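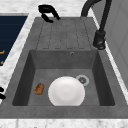 Slide 1: sink with ribbed drainboard, marble counter

Hi everybody, I'm Thilini Sarkar, and I get to talk about moringa for the next 30 minutes, which makes me very happy. Thank the Stodley Garden Club. Water first, then start.

Moringa is a fast-growing tree from the foothills of northern India. People eat the leaves, the pods, the flowers, even the young seeds. Pass the leaf jar around now! Ask who has tasted it before.

Explain the names: drumstick tree (long pods), horseradish tree (the root smells just like it). Don't eat the root, please. Say this twice.
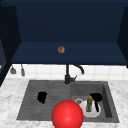 Slide 2: double-basin sink with red sphere

Growing it here. It hates frost and it hates soggy soil. Start seeds indoors, one inch deep, in a gritty mix. Prasetyo Tarigan started 500 at Brarasholm and 439 came up – I was so jealous. Pinch the tips early or you get a skinny pole with a hat on. Bring pots in before October. 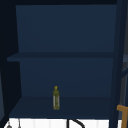
Drying leaves: shade, moving air, no direct sun. They should crumble between your fingers and still be green. Crush, sift, then into a jar with a tight lid and keep it dark. I use mine in lentils, eggs, pancakes (yes, pancakes, they come out green and my kids love them).

Go easy on health claims. Good leafy green, lots of interesting research going on, check with your doctor if you take medicine or are pregnant.

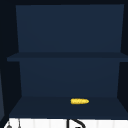 Slide 4: open wall cabinet, middle shelf

Seed packets at the back table. Questions. If someone asks about the oil, it's pressed from the ripe seeds, and I could go on all night.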